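Karbridge Community Equipment Library
Progress Report to the Grondero Fund: Power Cord Sorting and Reissue

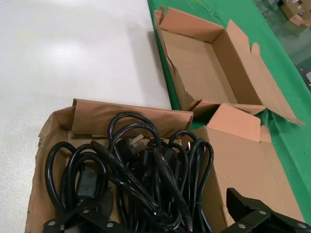 Figure 1. Power cords in an open box on the sorting table, with an empty box on the green mat.

Submitted by: Ruth Sotelo, Program Manager
Date: Mon 14 April

1. Purpose of this report

This report covers the first period of the cord sorting and reissue work supported by the Grondero Fund. It describes the work completed, the present condition of the stock, spending against the approved budget lines, and the changes we ask the Fund to approve for the second period. It follows the headings in the grant letter, except that storage and packaging have been combined in Section 5.

2. Background

The Karbridge Community Equipment Library lends and gives out computers, monitors, printers and small audio equipment to households, adult classes and local associations. Equipment reaches us from offices that are closing or replacing their stock, and it commonly arrives with its power cords packed separately. Over several years these cords were placed in whatever cartons were at hand and moved to the back room on Tarnedine Street.

Before the grant, staff preparing a monitor for loan had to search through several cartons for a suitable cord. On busy days a new cord was bought instead. The application identified this as an avoidable cost and also raised a safety concern, as cords taken from the cartons were checked by eye at the counter and no record was kept of the check.

The Fund agreed to support a sorting station, test equipment, part-time staff hours and a labeled storage system.

3. Work completed in the period

3.1 Sorting station

The station is set up in the front half of the back room. It consists of a white-topped table and a green mat. Cords waiting to be sorted are brought to the table in the carton in which they were stored. Empty cartons are kept within reach so that finished work can be packed without leaving the station. The arrangement was proposed by Teodor Pascu, who supervises the technical work, and was adopted after a short trial of a different layout in which cartons were kept on the floor. The floor layout caused too much bending and was dropped in the first week.

3.2 Sorting procedure

Each cord is separated from the heap, straightened and wiped. It is then examined along its full length for cuts, flattened sections, exposed conductors and bent or loose prongs. The lettering molded into cords and connectors is read where it can be read, and the rating is entered on the sheet. Cords with no legible rating are set aside and are not issued.

Cords that pass inspection are tested for continuity and polarity, coiled, secured with a reusable tie and placed with others of the same connector type. Those that fail are cut in two before disposal so that they cannot return to use.

Untangling has taken more time than the application allowed for. The older cartons were filled over a long period, and the cords in them are looped through one another in dense bundles. Pulling on a single plug tends to tighten the rest, and Mr. Pascu has instructed staff to work from the top of the heap and to lift out free loops first. Progress has been steadier under this method, although the average time per carton remains above the estimate.

3.3 Output

A total of 605 cords were inspected in the period. They came from 21 cartons, all of them held at Tarnedine Street before the grant began. The majority passed and have been returned to stock. The most frequent reasons for rejection were damage to the outer insulation near the plug and the absence of a legible rating. A smaller group was rejected because the prongs were bent or did not sit firmly in the plug body.

We had expected to find a larger share of unusual connectors. Most of the stock is of the ordinary three-conductor type used with monitors and desktop computers, and this has simplified storage.

4. Staffing and training

Segundo Betancur was appointed to the sorting post for 21 hours per week, as set out in the application. He has carried out most of the inspection and has prepared the one-page instruction sheet now kept at the station. Kevin Arboleda of the loans desk has been trained to cover the post during absences and has worked four shifts.

Jarmila Danko provided the electrical safety training under the arrangement described in the application. The training covered the use of the tester, the reading of cord ratings, and the circumstances in which a cord must be rejected regardless of its test result. Both members of staff were observed at work and signed off. Ms. Danko recommended that the reject rules be made stricter for cords with any nick in the insulation, including shallow ones. We have accepted the recommendation, and it has raised the reject rate slightly in the later weeks.

5. Storage and packaging

The application proposed that existing corrugated cartons be reused for finished stock in order to keep costs low. Experience in this period has shown the limits of that approach. Several of the cartons have torn walls and frayed flaps, and a carton with a ripped side does not hold its shape when it is filled with coiled cords and lifted. Shallow cartons are easier to search but suffer the same weakness once a side wall has given way.

Staff have repaired some cartons with tape. This is acceptable for a carton that remains on the table but has not proved satisfactory for shelf storage, where the cartons are pulled out several times a day by the flap. On one occasion a taped carton opened while being carried to the loans desk. No one was hurt, and the cords were inspected again before being returned to stock.

We therefore purchased 25 rigid lidded bins from the contingency line, with the Fund's agreement by email. Each bin carries a label on its short side showing connector type, rating and length. Corrugated cartons continue to be used for unsorted cords and are flattened for recycling when they are no longer sound.

6. Stock records

A simple register was set up in the Nina inventory program already used by the loans desk. Cords are recorded by type and bin and are not given individual numbers. When a cord is issued with a piece of equipment, the loans desk reduces the bin total and notes the inspection week on the loan form.

The register was out of step with the shelves on two occasions, both times following a busy day on which cords were taken from the bins directly. Mr. Arboleda now checks a selection of bins at the end of each week, and the differences have become small.

7. Budget

Spending on staff hours is in line with the approved budget. Test equipment cost less than expected, as a suitable tester was available at a reduced price. The cost of storage exceeded its line because of the bins described in Section 5. The overspend is covered by the contingency line and by the saving on test equipment, and no additional funds are requested for the period.

The loans desk bought no new power cords during the last month of the period. Purchases in the earlier weeks were confined to long cords, which are scarce in the donated stock. A full statement of expenditure is attached as Annex A.

8. Difficulties and risks

The main difficulty remains the condition of the unsorted stock. The cartons still to be processed are the oldest in the room, and we expect heavy tangling and a higher rate of rejection. The second-period estimate has been adjusted to reflect this.

A second difficulty concerns incoming donations. Equipment continues to arrive with cords packed loosely, and without some change at the point of delivery a new backlog will form. Donating offices are now asked to leave each cord with its machine where possible. Compliance has been mixed. Larger offices using a removal contractor have generally not followed the request, and we intend to raise the matter at the time the collection is booked.

Disposal of rejected cords has gone smoothly. They are held in a closed bin and collected by the municipal recycling service together with other electrical waste.

9. Plan for the second period

The following work is planned:

Completion of the remaining cartons at Tarnedine Street.
Extension of the procedure to detachable laptop adapters, subject to advice from Ms. Danko on testing.
A printed slip for donors, asking that cords be coiled and tied before packing.
A second work position at the table on the days when Mr. Betancur and Mr. Arboleda are both present.
A review of bin sizes, as the bins for short cords fill more quickly than the others.

10. Decisions requested

We ask the Fund to approve two changes. The first is the transfer of the remaining balance on the test equipment line to the storage line. The second is a revised completion date for the backlog, four weeks later than the date in the grant letter, to allow for the slower rate of untangling reported in Section 3.2. Staff hours would remain within the approved total.

Questions on the technical sections may be directed to Mr. Pascu. Questions on the budget should be addressed to the undersigned.

Ruth Sotelo
Program Manager
Karbridge Community Equipment Library

Annex A: Statement of expenditure
Annex B: Inspection sheet and reject rules, as revised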